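Packing Room Progress Report: March
To: Gemma Kershaw, Jedard Community Fund
From: the Thevar Pantry packing room

Hi Gemma! You asked for something short this time, and I'm going to try, but you know me. The packing side of things has had a good month and I've got a fair bit to tell you.

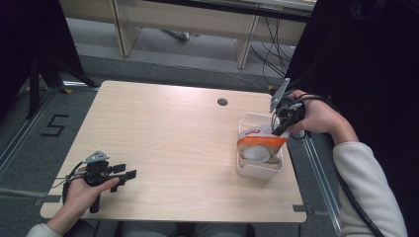 So, the big number first. We sent out 251 snack boxes in March, and that brings us to 2,945 since the grant started. The target you and I wrote down last year was 2,000 for the whole grant period, and I remember thinking at the time that I'd been a bit reckless. I'd like to keep the old target in the paperwork so the comparison stays fair, but if you'd rather we set a new one for the rest of the period, send me the form and I'll fill it in.

The tables. When we last talked we were still packing on the long folding ones, and they wobbled, and everybody complained (me most of all). We've now moved over completely to the light wooden tables with the pale tops. They wipe down in seconds, they don't sag in the middle, and the little round cable hole in the top means the label printer can sit up there without its cord hanging over the front where people catch it with their hips. I'd put $0 in the budget for them and they cost us exactly that, thanks to an office that was moving out on the other side of town. The only money we spent was on the van.

We've also put gray tape down at the table corners. It sounds like nothing, but the room gets cleared for other groups in the evening, and before the tape we'd lose the first part of every morning arguing over where everything went. Now you line the corners up and get going. A couple of strips have started to lift at the edges, so I've added a better roll to next month's supply order.

Next, containers. We're sticking with the white plastic ones, the open rectangular kind with the rounded corners. We tried cardboard trays for two weeks in the winter and I'm not going back. With the white ones you can see straight away what has gone in and what hasn't, and the bags sit down inside them instead of sliding off the side. They do scuff, and I've pulled a few out of use that had split at the base. Drilow has offered us a better price if we order by the case, so I'd like to move $90 from the "signage" line to cover that. I haven't spent a cent on signage and I don't think I'm going to. Could you let me know if that needs a formal change request or just an email?

What goes in the boxes has changed a little too. Families told us on the feedback cards that they wanted more things that keep, and fewer things that have to be eaten the same day, so we've leaned toward sealed packages. I'm especially fond of the ones with a clear window, because people picking up a box like to see what they're getting before they open it! Anything with a torn seal goes in a separate pile and doesn't leave the room. Our rule is still one person, one container, start to finish. We tested an assembly line on a Tuesday and it was faster on paper, but we ended up with boxes that had doubles of one thing and none of another, and fixing them ate up all the time we'd saved.

Now for the parts that haven't gone so well. Our delivery from Trosto came in late 2 times this month, and both times we had people standing in the room with nothing to pack. I've asked for an earlier slot, 8:30 a.m. if they can manage it, and I'm waiting to hear. I'm also behind on the allergy sheets. Every box is supposed to have one, and every box does, but the wording is the old wording, and I promised you the new version by now. I have a draft. It's too long. I'm cutting it down this week and you'll get it before it goes to print.

Storage is the other headache. We have one closet, it's full, and the empty containers have started living along the wall on the carpet. I don't love that. Shelving is the obvious answer and I've measured up for it, but the good wall has the heating unit on it, so it would have to be something narrow on the opposite side. I'll send two quotes when I have them. I'm not asking for extra money yet, just letting you know it's coming.

On spending overall, we're a little under. Food is right where it should be, van costs are up (see above, the tables), and printing is down because we moved to half-page inserts. The full sheet is attached with the receipts in date order, which I know you'll appreciate after last time.

For next month I want to get the new allergy sheet into every box, finish sorting the Trosto slot, and have a proper go at the closet. If you'd like to come by and see the room, mornings are best, and please wear comfy shoes, because I will absolutely put you to work. Call me if anything in the numbers looks odd.

Recent reports
February: packing room update
January: winter boxes and the cardboard tray trial
Feedback cards: what families asked for
Supply list and container sizes
How to get a box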